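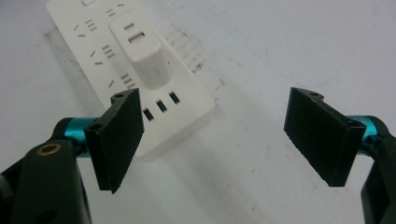
Power strip and charger check, Ollurton workroom
Checked by: Ilze Ozoliņš
Month: December

1. Housing free of cracks, burns or yellowing — OK on the side facing up. White plastic, still glossy.

2. Outlets clear of dust and bits — OK. Wipe with a dry cloth only.

3. USB ports clear, nothing jammed inside — OK.

4. Cord and wall plug — OK. No nicks, no heat marks. Strip is out of the walkway.

5. Total load under 2,000 watts — OK. The space heater stays on its own wall outlet. Elīna Avotiņš has moved the label to where people will read it.
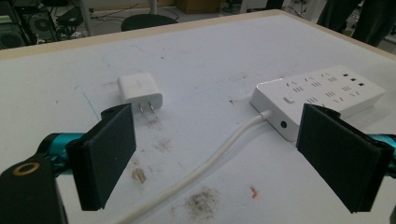

6. Charger prongs straight and firm — OK. Don't leave a charger lying on the table when you finish. Put it in drawer 4.

7. Surface under the strip clean — NOT OK. Gray dirt, scratches and a brown stain on the white top. The scratches can stay. The dirt needs to come off before Friday, with everything unplugged first.

8. Strip not plugged into another strip — OK. This was a fail last time.

Result: pass, with item 7 open. Elīna to sign when the table is done. Copy goes in folder 29.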